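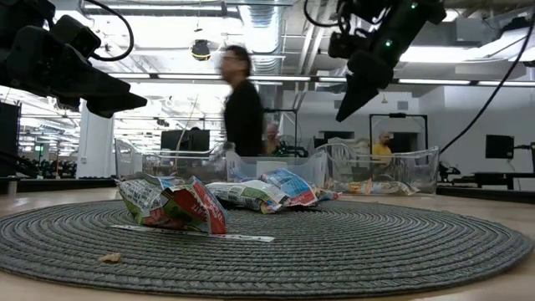
Skedwood households told to wait until February for new paper collections

Households in Skedwood will have to wait until February for the separate paper and card collection they were first promised last spring, and the firm running it still won't say where the paper will end up.

Dorent, which took over the town's recycling contract from Oyelaran, says every home will get a blue sack to be put out by 7am once a fortnight. Newspapers, magazines, junk mail and cardboard can go in together. Shredded paper can't, and neither can anything with food on it.

The company claims the scheme will keep 948 tonnes of paper a year out of the mixed bins. It has not published the sums behind that figure. When asked, it pointed to a trial on the Winine estate, where it says use of the sacks went up by 30 per cent. The trial covered 100 homes and ran for six weeks, two of them straight after Christmas, when most people have more paper and card to get rid of than at any other time of year.

Aurora Torres, who lives on the estate and took part, was not won over. "We had two letters telling us how well it was going before they'd done the second pick-up," she said. "My sack blew down the road twice. I'd have liked a lid."

Dorent says the final version of the sack will be heavier and will close with a flap. It could not say whether the new design had been tried out on anyone.

There is also the matter of what counts as clean paper. A leaflet sent out this month asks people to keep newspaper flat and dry, and says scrunched-up sheets "may be refused at the kerb". Plenty of people scrunch it up to pack crockery or stuff wet shoes, and the leaflet doesn't say whether smoothing it out again would be enough. Dorent said crews would "use common sense", a phrase that also turned up in its answers about missed bins last year.

The council says the change will save money, though the only saving it has put a number to is £20 a tonne, and that depends on paper prices staying where they are. They fell twice during the last contract, and the council paid the difference both times.

Sacks are due to be delivered from the end of January. Flats with shared bin stores are not included for now, and no date has been given for them.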